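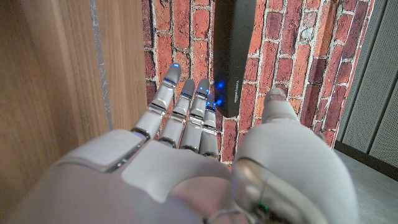 According to Haris Todorova, scanning old letters at 400 dpi is a waste of disk space, and anyone who does it in color is wasting it three times over. He wrote this in response to my last post on paper archiving, and he attached two files to make the point: one page in gray at a lower setting, one in color at mine. On his screen, he said, they read the same.

On my screen they read the same too. The difference shows up later in the process, and I should have said so in September when I first wrote up the settings.

The text in these letters is mostly blue ballpoint on cream paper, with a second hand in pencil. The pencil notes are dates, added by my aunt decades after the letters were written. In gray, faded blue ink and firm pencil land on nearly the same values. Once that has happened there is no filter that will separate them again. In color the ink keeps its hue, even where it is very pale, and the pencil stays neutral. A simple channel subtraction gives one layer with the letter and one with the notes. I need both, and I need to know which is which.

The resolution is a weaker case. Most of the handwriting would survive a lower setting. The postmarks would not. About half of the letters carry no date in the body, so the postmark on the envelope is often the only evidence for the year, and a smudged digit needs every pixel it can get. I could scan envelopes high and letters low, but a mixed batch means changing the profile at every item, and I know from the first attempt that I forget. One profile for everything costs storage and saves rescans.

Storage as it stands: the masters are uncompressed TIFF, and a thick letter with its envelope can pass 100 MB. The reading copies are JPEG at quality 60, which is lower than most people suggest and holds up well on handwriting. It does poorly on the printed letterheads, where there is visible noise along the edges of the type. The reading copies are disposable and can be made again overnight, so I have left the setting alone.

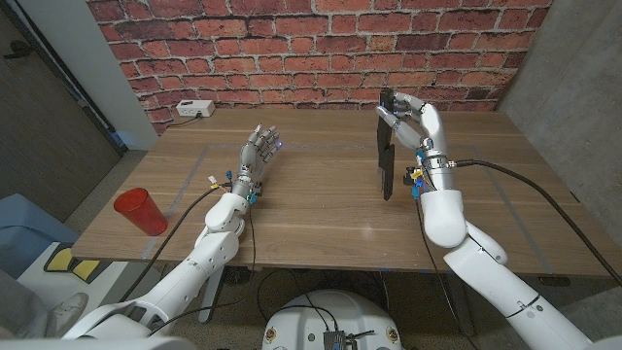
Why keep uncompressed masters when TIFF supports lossless compression? Older software in my chain fails on some compressed variants, and I would like every file to open in every program I still use.

Viorica Radulović has a stricter scheme in which every master is compressed losslessly, checked, and then locked. I may move to that after the last box is done. Changing formats in the middle would leave me with two kinds of master and two sets of checksums, and the checksum list is already the part of this I trust least.

File names have changed since the earlier post. I had been using date, sender and place. The trouble is that the date is frequently a guess, and when the guess improves the name has to change, and then every reference to it is wrong. The names are now a box letter and a running number, with nothing else in them. Date, sender and place live in a plain text index, one line per item, tab separated. A question mark after a year means inferred from the postmark. Two question marks mean inferred from the contents, such as a mention of a wedding whose year we know.

Renaming took one evening with a short script. The script had one bug: it treated the verso of a sheet as a new item if the original name ended in a capital letter. I found this by comparing the index against box C by hand, and I fixed it by restoring from backup and running it again. Keep the old names in a column of the index if you try this. I did, and it was the only reason the repair was easy.

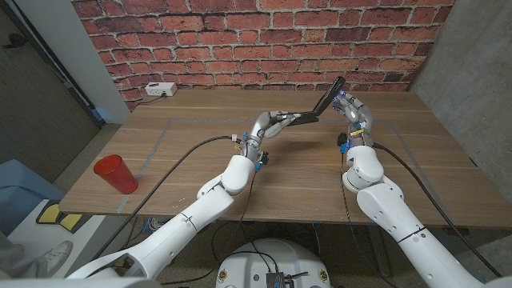
The index also has a column for physical condition, with four codes: sound, creased, torn, and do not unfold. The last is reserved for a small group of airmail sheets that have split along the folds. I scanned the outer panels of those and stopped. Biljana Gashi, who restores paper for a living, says they can be relaxed in a humidity chamber and opened flat, and that I should not try it with a kettle.

Flatbed glass needs cleaning more often than I expected. Old envelope gum flakes off and leaves specks that look like periods. I wipe the glass at the start of each folder with a dry microfiber cloth, and use a damp one only when the dry one fails. The lid stays open for anything thicker than two sheets, with a black card laid on top. White card lets the writing on the back show through.

There are 2,000 items in the index as of tonight, 30 April 2018, and three boxes are still closed. One of them is labeled "receipts" in my aunt's writing. If it really is receipts, those will go through in gray at the lower setting, and Haris can have that one.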